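Wavora Engineering Newsletter
Embedded Tools and Firmware
11/13/20

Changes to Watchdog Handling in the Clello Boot Loader

Release 2 of the Clello boot loader changes the way the watchdog timer is treated between reset and the start of application code. Customers who build control boards on the Carbone reference design should read this item before updating.

In the previous release, the watchdog was disabled at reset and remained off until the application enabled it. A board that stalled during the checksum pass could therefore stay in the boot loader until power was removed. The new release leaves the watchdog running from the first instruction. The default timeout is 300 milliseconds, and the boot loader clears the timer at the end of each memory block it verifies. 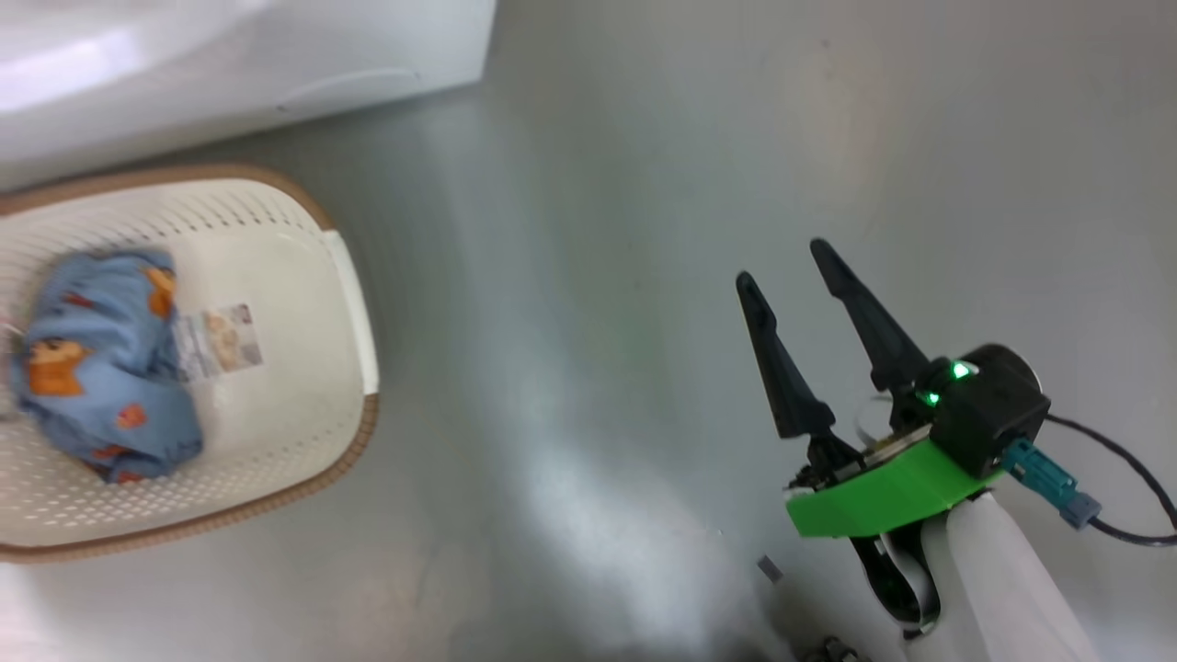 Applications that perform long setup work before entering the main loop may now be reset before setup is complete. Typical causes are the erasing of data memory and waiting for an external oscillator to settle. Such applications should clear the watchdog during setup or select a longer timeout in the configuration word. The timeout field is read once, at reset, and later writes to it have no effect until the next reset.

The cause of the most recent reset is now saved before the status register is cleared. Applications may read the saved value at any time. Code that reads the status register directly will no longer see the watchdog flag and must be changed to use the saved copy.

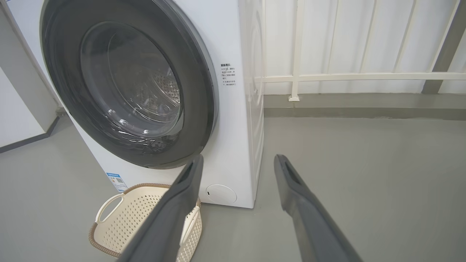 The boot loader now occupies 326 words of program memory. Projects that place application code immediately after the earlier version must move their start address and rebuild. The Oncombe linker script supplied with the release contains the corrected value. Projects with a custom script must be edited by hand.

Boards already in service do not need to be updated unless the stalled checksum condition has been observed. The earlier release will remain available for download through the end of December. Printed copies of the revised application note are limited to 100 and may be requested through the Wavora support desk.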